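**Wrist view only, no overhead camera: cable sorting result**

**gripnotes** wrote:

Posting this separately from the Storivdale thread because the setup differs. The question was whether a policy trained on wrist camera input alone could pick a single cable end out of mixed clutter as well as one that also gets an overhead view. Same arm, same fingers, same white table. The training set is 3,731 demonstrations, all teleoperated, recorded under the Loltemgate protocol. The two policies differ only in the camera input.

Result: on isolated plugs the two policies are level. On piles the wrist-only policy is worse on the first grasp and better on the second. I did not expect the second part.

My reading is that after a failed first grasp the fingers are already close to the pile, and the wrist view has more pixels on the connector than the overhead view ever gets. Here is a typical start state for the pile condition.

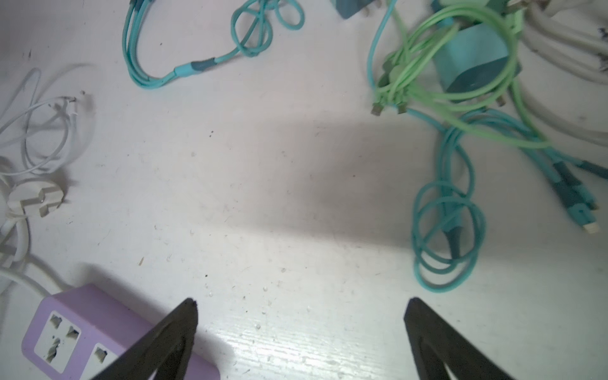
*Last edited by gripnotes on 1 October 2025*

The green bundle on the right is the hard case. Several metal tips stick out of it close together, and the policy has to commit to one. The white wall plug on the left counts as isolated for scoring, even with its own cable looped near it.

**tendonslack** wrote:

How do you score a grasp on the bundle? If the fingers close on two cables and one of them is the target, is that a success? In the Nieto write-up that counted as a pass, and it inflated the pile numbers a lot.

**gripnotes** wrote:

Fail. The target has to be the only thing between the fingers after the lift. If a second cable comes up because it is knotted to the target, the trial goes into a separate column and is left out of the rate.

**m_kelso_flat** wrote:

I don't agree with leaving those out. Knotted cables are the task. Take them out and you are measuring how well the policy picks plugs that were going to come free anyway. The teal cable near the top has a coiled knot at one end. If that is the target, does the trial count or not?

**gripnotes** wrote:

It depends on what comes up with it. A cable knotted on itself counts. A cable knotted to another one goes in the column. I can post both versions of the rate. The order of the policies is the same either way, but the gap on the second grasp gets smaller when the knotted trials are included.

**m_kelso_flat** wrote:

Then the smaller gap is the one to report.

**tendonslack** wrote:

Two more things. First, the fingers take up a lot of the lower part of the view, and the left one overlaps the power strip. Did you mask them? We tried masking on Loliseo and it hurt, I think because the policy was using the fingertips as a reference for depth. Second, how many trials per condition?

**gripnotes** wrote:

No masking. 20 trials per condition, layouts reset by hand from a reference photo. I know that is low.

**m_kelso_flat** wrote:

With 20 trials I would not claim anything about the second grasp. You only get a second attempt when the first one fails, so the count is lower still — and the wrist-only policy fails more often, so the two groups are not facing the same piles by then.

**gripnotes** wrote:

Fair point on the selection. The fix would be to start both policies from the same saved post-failure states. The arm is booked until November, so that run will have to wait. I will change "better" to "possibly better" in the summary table and add the column with knotted trials included.

**tendonslack** wrote:

If you do the rerun, please log which connector tip the policy commits to, frame by frame. Ours switched targets late in the approach and the success rate alone did not show it.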